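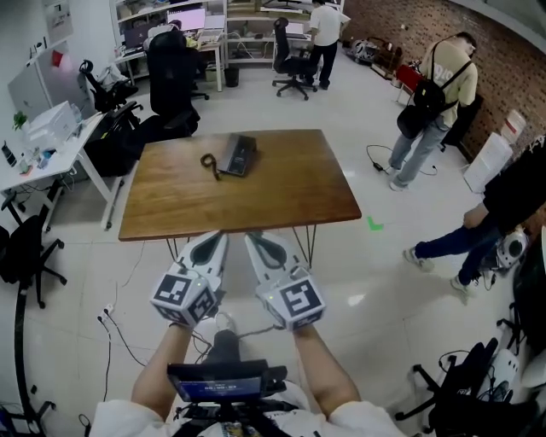 Attachment 1: the table

Grenley Woodworking Forum > Joinery and Construction > Top attachment on a wide solid top, replacing fixed screws

hwjang
Posts: 14
Top is solid, edge glued, 43 inches wide across the grain. The previous owner fixed it to the aprons with wood screws driven straight up through tight holes on all four sides. In August it sits flat. By late winter I can feel a cup across the middle with a straightedge, and there is a hairline opening at one glue joint on the underside that closes again when the humidity comes up.

Plan is to pull every screw and refit with something that lets the top move. Candidates are figure-eight fasteners, metal Z-clips in a slot, or shop-made wooden buttons. Aprons are 7/8 thick. Which of these handles the most travel, and does the finish on the underside matter?

Hae-won Jang

prochazka_bench
Posts: 1,767
Do the arithmetic first. Flat-sawn red oak moves by a factor of 0.0037 per one percent change in moisture content. For a swing of four percent that gives:

43 x 4 x 0.0037 = 0.636 inch

Call it 5/8 total. Fixed at the center, each edge travels 5/16. Quarter-sawn stock has a factor closer to 0.0016 and the total drops to a little over 1/4. Your species will shift those numbers but you are in that range.

Figure-eights will not do 5/16 each way. They pivot in a shallow arc and most of them bind before 3/16. Buttons.

Procházka

dullchisel
Posts: 212
Disagree on the figure-eights. I have used the Jereck ones on tops up to 40 inches with no trouble. You relieve the mortise so the fastener can swing, and you set it pointing square to the grain direction at mid-season. The arc is enough.

prochazka_bench
Posts: 1,767
What was the moisture swing in the house? If it is humidified in winter you may only be seeing two percent, in which case the edge travel on a 40 inch top is 0.148 and yes, they work. That says the house is well controlled. It does not say much about the fastener.

Also "pointing square to the grain" is the wrong way around for the side aprons. A figure-eight moves sideways to its own long axis. On the long aprons, which run with the grain, pointing it across the grain gives you almost nothing. On the end aprons it has to point with the grain, into the top from the apron, and there it can swing.

dullchisel
Posts: 212
Fair on the orientation, I wrote that badly. On the long aprons I angle them at 45. House is humidified, 40 percent RH all winter.

m_arai
Posts: 388
I run a small repair shop in Pelberg and most of the split tops I see were fixed with screws as described in the first post. Some notes from the bench:

Buttons. Tongue 3/8 thick, mortise at least 1/2 longer than the button is wide on the end aprons. On the long aprons the tongue must not bottom out in the groove. Leave it 5/16 short if the work is done mid-season. If it is done in August, when the top is near its widest, the tongue only has to be able to go deeper as the top shrinks, so leave more clearance there and check it in February.

Z-clips. Same geometry as a button, less engagement. The usual clip reaches 3/8 into the slot. With 5/16 of travel outward it is hanging on by 1/16, which I would not accept on the long aprons. On the end aprons they are fine.

Center. One fixed screw at the middle of each end apron keeps the movement even on both sides.

Miyuki Arai

hwjang
Posts: 14
Thanks. The house is not humidified. Pin meter reads 10 percent now and I logged 6 in February, so the four percent figure is right for me.

Is there any objection to slotted screw holes instead? The holes already exist. I could elongate them from below and use pan heads with washers.

dullchisel
Posts: 212
No objection from me. It is the least work. Slot across the grain, not along it.

prochazka_bench
Posts: 1,767
Works on paper. In a 7/8 apron there is no room for a 5/8 slot across the thickness on the long sides. You would need blocks glued to the inside face and slots in the blocks. By then you have made the buttons.

m_arai
Posts: 388
Agree with the above. On the underside finish: put on whatever the top has, same number of coats. It slows the exchange and evens it out. It will not change the total over a season.

dullchisel
Posts: 212
I have never finished an underside and have not had one cup.

m_arai
Posts: 388
Plenty of old tables have bare undersides and are flat. They were also free to move. I would still coat this one given the glue joint.

hwjang
Posts: 14
Buttons, then, with one fixed screw per end apron. I will leave the glue joint alone until the top has gone through a winter unrestrained. The groove will have to be routed with the base assembled, so if anyone has a preferred slot cutter for working that close to a leg, please post the diameter.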